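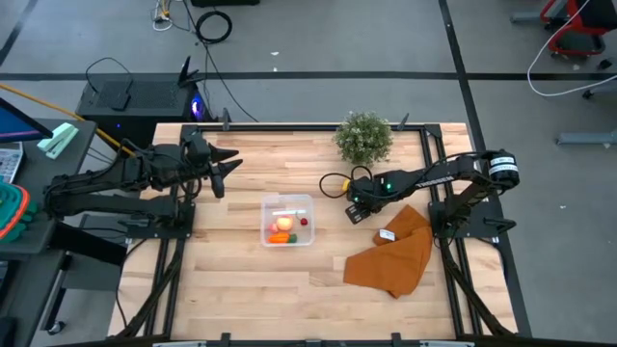

Sayaka Minami

Figure 4. The two-arm cell at Allthorpe. Both grippers are empty. A black clamp handle stands out from the base plate on the right, and two more rise along the rear rail.

4. Setting up and looking after the cell

4.1 What we were told and what we measured

The cell in Figure 4 was handed over to us with a two-page setup note, the Flunia procedure, which says that a pair of arms clamped to a frame can be taken off, put back and used again "without loss of registration". We doubted this from the start. The note gives no figures for it, does not say which arms were tried, and treats the frame, the table top and the clamps as one solid body. We had no wish to prove the note wrong for its own sake, but the rest of this paper depends on the two arms agreeing on where an object is, and we were unwilling to take that on trust.

We therefore kept a log for every session in which the cell was switched on. Each entry gives the time since the last calibration, any handle that had been turned, any cable that had been moved, and the result of a short touch test in which each gripper is brought to the same marked point on the table top. The log holds 414 entries. It was kept by two people and the entries are not all equally careful. Some of the early ones say only "fine", and we have left those out of the comparisons below.

4.2 The mounts

The arms face each other across the table and are carried by base plates at its left and right edges. Everything the arms do is passed back into those plates, and the plates are only as steady as whatever holds them to the frame. The Flunia note asks for the handles to be "hand tight". Two people's hands do not agree on this. When Sadao Imai and I each tightened the same handle on the same morning, without watching each other, the touch test gave different answers, and the gap was larger than the error the note allows for the whole cell.

We tried a cheap torque adaptor from Chacko for a while. It made the readings more alike, although part of that may be down to our simply paying more attention to the clamps once there was a number to read. We can't separate the two effects with the log we have. What we do in practice is tighten, run both arms through a slow sweep with nothing in the grippers, tighten again, and only then calibrate. The second tightening nearly always takes up some slack. A setup note that leaves it out is, in our view, describing a cell fresh from assembly and no other.

The frame itself gave us less trouble than we expected. We had blamed the diagonal struts for a slow drift to one side and spent the better part of a week checking them. The drift was in the table top. The top is made of wooden strips and it had shifted a little within the rails, taking our marked point with it. The arms had been right and the reference had been wrong. Earlier entries blaming the left arm should be read with this in mind, and we have not tried to correct them after the fact.

4.3 Cables

Cables are the part of the cell most often left out of papers like this one, and the part we touched most. Both arms carry their wiring on the outside, in loops along the body. A loop that is too short pulls on a joint near the end of its travel, and a loop that is too long drops towards the table and can sweep through the objects or snag on a gripper finger. The note recommends a single loop length for both arms. We could not make that work. The left arm, when folded back beyond the table's edge, asks for a different amount of slack from an arm reaching inward, and the only honest instruction is to move each joint to both ends of its range by hand and look.

We also fault ourselves here. The floor behind the cell collected cable faster than we put it away, and one long black lead was allowed to run straight across it to the rear edge of the table. A pull on such a lead is passed to whatever it is plugged into. Our log has several unexplained jumps in the touch test, and we suspect that feet and chair wheels account for some of them. We have no direct evidence for this, only that the jumps became rare once the leads were tied down in June.

4.4 Status lights and what they are worth

There are two small green lights on the wrist of the right arm, and it is tempting to read green as "ready". We would advise against it. On our cell the lights stayed green through a loose connector, through a clamp that had been left undone and through a gripper that closed short of its target. They tell the operator that the wrist has power and is talking to the controller. They say nothing of whether the arm is where it thinks it is. New users at Allthorpe are asked to ignore them until the touch test has been passed.

The gripper ends wear too, and no light reports it. We inspected them every 30 sessions and changed them at 2000 closings, a limit taken from the Temia service sheet. We see no sign that this limit was worked out for cloth or for small round plastic pieces, both of which we use. One pair looked sound at the limit. Another was slipping on the toy fruit at 900. With two pairs to go on we draw no rule from this, and we would be wary of anyone who did.

4.5 Objects on the table

A word is needed on the things being handled, as they affect upkeep more than one might think. The container is clear and square with rounded corners, and an arm that comes in slightly low will push it along the wood without any fault being raised. For some weeks we took the moved container as a sign of poor calibration. In most of those sessions the calibration was sound and the container had been put down in a different place by hand. The rust-brown cloth is harder to judge. Its starting shape is never the same twice, and a failed grasp on it should not be entered as a machine fault unless the touch test fails as well. We made that a fixed rule late in the work, and the earlier failure counts are too high as a result.

4.6 What we would keep

Of the Flunia procedure we would keep the order of work: mounts first, cables second, calibration last. We would drop the claim about registration altogether until someone publishes measurements for it. In our hands, an arm that had been taken off and put back passed the touch test at the first attempt often enough to be encouraging and failed often enough that we would never skip the test. Whether a stiffer clamp would change this is an open question, and the makers of such clamps are not the people we would ask to settle it. The full log, including the entries that say only "fine", is given with the supplementary files.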